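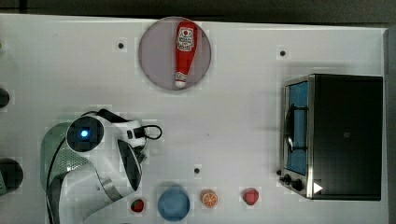
Adults learning English at Bilport College are being taught how to read a tenancy agreement, query a payslip and register with a doctor as part of a course that began in March.

The scheme, called Lilel, has 44 students on its books and a waiting list of 30. It runs for two terms and costs nothing to anyone on a low income.

Treasa Foley wrote most of the lessons after years of teaching from textbooks set in hotels and airports. "My students weren't checking into hotels," she says. "They were trying to get a boiler mended."
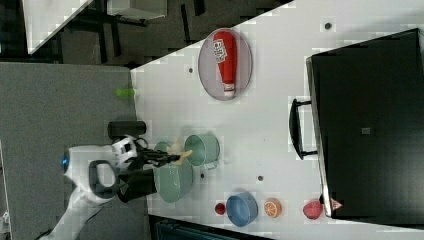

Vocabulary is taught by topic, and each topic ends with a task done outside the classroom. For housing, students write to a landlord. For food and shopping they begin with the plainest nouns, a plate, a bottle of ketchup with its white cap, and within a fortnight are expected to compare prices and return a faulty item. The college spent £3,807 on materials in the first year.
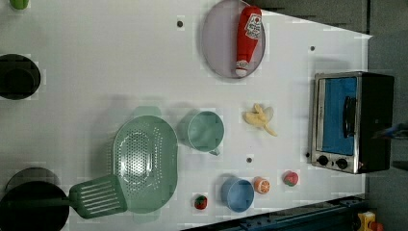

For Benkirane the letters were the hardest part, and he would have liked more time on them before moving to the health unit. He has since written to the council twice about his bins and had a reply both times.

A second group starts at the Tukidow Road site after the holidays. Applications close in December 2018.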